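Drawer Organizers: Frequently Asked Questions
Drindaver Workshop Supply
Last revised 11 Feb 2018

These answers cover portable parts organizers with clear drawers, including the Bisten and Mota lines. Replacement drawers and dividers are listed in the Kastesier spares catalog.

How do I remove a drawer?
Place the organizer on a flat surface. Pull the drawer straight out until it meets the stop, then lift the front edge slightly and continue pulling. Keep one hand under the drawer if it is loaded. Do not twist it sideways in the opening, as the side walls can crack at the corners.

Should a bottom drawer touch the table when open?
On many organizers, yes. The bottom row sits close enough to the work surface for an open drawer to rest on it. Clear the area in front before pulling. Grit under the drawer will scratch clear plastic. 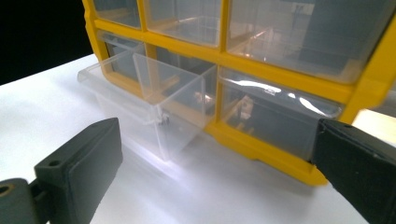
How do dividers fit?
Each divider drops into a pair of grooves on the inner walls. Press down evenly until the bottom edge meets the drawer floor. If small washers migrate between compartments, the divider is not fully seated. Dividers are not interchangeable between narrow and wide drawers.

What is the load limit?
For the Bisten, 4 pounds per drawer and 11 pounds for the case as a whole. The limit for the whole case applies when it is carried by the handle. Put the heaviest fasteners in the bottom row.

Can very small or flat parts be stored loose?
Yes, but they are hard to pick up from a smooth floor. Cut a piece of thin foam to the inside dimensions of the drawer and lay it flat. Flat strips and blades should be stored lengthwise, with any sharp edge facing the back.

How should a case with nine drawers be laid out?
With three rows of three, assign one row to each type of part and sort by size from left to right. Leave one drawer unassigned for mixed leftovers and empty it at each stock check. Set the case toward the back of the bench so that an open drawer does not take up the working area.
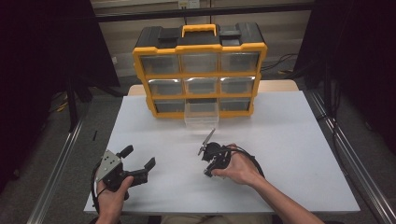 Can the organizer be carried with parts in it?
Yes. Close all drawers, fasten any latches, and keep the case upright. Clear drawers have no individual lids, so parts will mix if the case is laid on its back.

How do I clean the drawers?
Use lukewarm water and dish soap, then dry with a soft cloth. Do not use acetone or other solvents. Haze caused by solvents is permanent.

Which spares are available?
Narrow drawer: part 494. Divider set: part 2514. Wide drawers will be back in stock in March.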